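Equipment Planner, Handheld Grippers and Work Cells
Fedholm, Pulutdale site
Full time, 12-month contract with a good chance of renewal

We've grown faster than our spreadsheets have, and we'd love some help. Fedholm records people doing everyday handwork with pairs of grippers, and each new station means grippers, cables, stands, boards and a great many small parts that somebody has to price, order and chase up. Until now that somebody has been Genalyn Lagman, on top of her real job (sorry, Genalyn!). 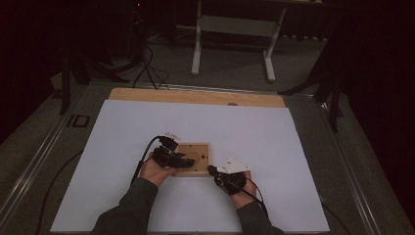 You'd look after the equipment budget for the coming year, get quotes from suppliers and keep a sensible store of spares. We're planning for 32 stations, and you'd have the final say on any single purchase up to $3,000. Anything larger goes to Florante Maglaya, who is friendly and answers quickly.

You don't need an engineering degree. We'd be very happy to hear from someone who has bought gear for a theatre, a lab or a repair centre, and who enjoys sitting down with the people using it to ask what keeps wearing out.

Please send a résumé and a short letter, in your own words, to Edgardo Estrella at the Pulutdale office by October 14, 2018. Travel costs for interviews will be covered.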